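Subject: Re: [miranda-crafts] Red paint going on streaky
Date: June 20, 2018

On the Miranda list, Pronow wrote:
> I have put on two coats of the bright red and I can still see
> white along the top. Do I keep going, or sand it all back and
> start over? I don't want to lose the shine.

Hello Pronow, and hello everyone,

Oh, I do feel for you, because red is the one color that has made me want to give up painting altogether! Please don't sand it all back. I did that with the first piece I made for the Fekeder fair and was sorry for a week. My advice is to leave it alone overnight, go over just the pale part with a thin coat, and then stop and have a cup of tea before you decide anything else.
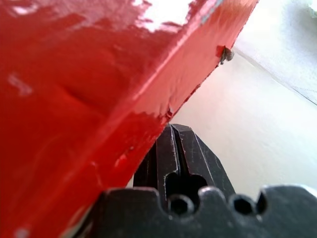 The other thing I wanted to mention is edges. Paint loves to gather there, and so does every crumb and bit of fluff in the house. I used to pick at the lumps right away, and all I ever got for my trouble was a nick that needed filling. Now I wait until the coat is good and hard and rub the spot gently with fine paper (mine is 4 years old and nearly smooth, so perhaps buy new).

As for the shine, I wouldn't worry, you can always put it back with the last coat. Do let us all know how you get on, and if you still have that wide brush I lent you in September, keep it as long as you like.

Warmly,
Pranov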